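Plotimow Fund
Second progress report: Family Values in Working Life, interview and portrait series
Prepared by Aurelia Brunner, series editor, Zurcombe
July 13, 2026

1. Period and scope

The report covers the second stage of the grant. The first stage dealt with recruitment of families and the consent procedure, and is not repeated except where a figure has changed. The agreed output is a series of long-form profiles in which two or more generations of one family discuss work, money, upbringing and faith, published in the print magazine and on the Zurcombe site. A sound archive of the full conversations is the second output.

2. Interviews

The target for the whole grant is 131 recorded interviews. At the close of the period 127 had been completed and logged. The four outstanding interviews belong to two families, both of whom asked for a later slot because of a bereavement and a house move respectively. Both have confirmed September.

Recordings are held as uncompressed audio with one backup copy at a separate address. Each interview is transcribed in full before editing begins. The transcript goes to the person interviewed, who has three weeks to correct matters of fact and to withdraw any passage. Withdrawals so far have mostly concerned relatives who did not take part. We have accepted all of them, including in one case where the passage carried much of the argument of the profile. That profile has been rebuilt round the elder daughter's account and is shorter than planned.

Transcripts approved and returned: 67. The remainder are either with participants or waiting for a first check. The rate of return slowed in the middle of the period. Reminders are now sent by telephone to participants over seventy, who had in several instances not seen the email.

3. Editorial method

The first stage showed that joint interviews produce agreement too readily. Parents and adult children tended to settle on one version of the family story within the first quarter of an hour, and later questions did not shift it. From the start of this stage we have interviewed each person alone, then brought the family together for a shorter conversation. The joint conversation now uses no more than five questions, all drawn from points on which the separate accounts differed. Participants are told this in advance.

The change has added cost (see section 7) but the material is better. Subjects that were almost absent from the first stage now appear regularly: unequal help with housing, the expectation that a daughter will return to the family firm, and what was or was not said about divorce.

Questions about wealth remain difficult. We have kept to the fund's condition that no profile state a family's means in figures. Where a participant gives a figure on tape, it is removed from the published text and kept in the transcript under the agreed restriction.

4. Portraits and styling

Portrait sittings take place at the Holzer, a former hotel whose ground-floor rooms were reopened after refurbishment. Hire is by the half day. Two families can be photographed in one booking if the second arrives while the first is in the dining room for the joint conversation - this has worked on all but one occasion, when a sitting overran and the second family was rebooked at our expense.

Participants wear their own clothes. We had budgeted for a stylist and have used one only for hair and pressing. The underspend is shown in section 7. Several participants brought an object from home to hold or have near them, a practice we did not ask for but now mention in the joining letter. Objects are not insured by us and the letter says so.

Natural light in the garden room is usable until mid-afternoon for most of the year. Winter sittings will need lamps, which are not included in the hire.

5. Publication and readership

Six profiles appeared in print during the period and are also on the site. The insert is produced in a run of 1,000 copies for libraries, community centres and the families themselves, separate from the magazine's own circulation. We have not increased the run. Requests from libraries beyond the original list are met with a digital copy.

Reader letters are passed to the families only with the writer's permission. The most frequent comment concerns length, in both directions. No complaint has been received that required a correction in print. One caption in the third profile gave a cousin as a brother-in-law, and was amended online at the family's request.

6. Second strand: work and the next generation

The fund asked for a stronger account of how younger family members see their own working lives. Twelve of the completed interviews are with participants under thirty, and a separate set of short features is being drawn from them under the working title Wukano. These run to a single spread each. Three are in proof. The subjects are a trainee pastry chef who declined a place in her father's practice, two brothers who share a flat and a van, and a graduate who has taken a technical post in a city where she has no relatives.

The tone of the short features is plainer than that of the main profiles. 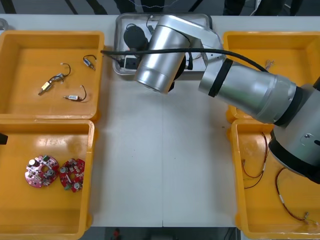 Worktable with yellow bins, steel tray and robot arm.

The design of the spread has been tested on paper and on a phone screen. Body text was raised by one size after the test. Pull quotations have been dropped, as they repeated the opening paragraph in all three proofs.

7. Budget

Interviewing is over its line because of the move to separate sessions. Styling is under. We ask the fund to approve a transfer from styling to interviewing within the existing total. No additional money is requested. Venue hire and transcription are in line with the forecast. Travel is slightly under, as two families chose to be interviewed at the Holzer on the day of their sitting.

8. Risks

Slow return of transcripts is the main risk to the print schedule. If the rate does not improve, the order of profiles will be changed so that approved texts run first. The Holzer has given notice that its rates will be reviewed, and we have asked for the present rate to be held for bookings already made.

9. Next period

Complete the four outstanding interviews in September. Close the transcript checks. Send the three Wukano spreads to press. Agree access terms for the sound archive, including the length of the closed period for restricted passages, on which we would welcome the fund's view before the draft goes to families.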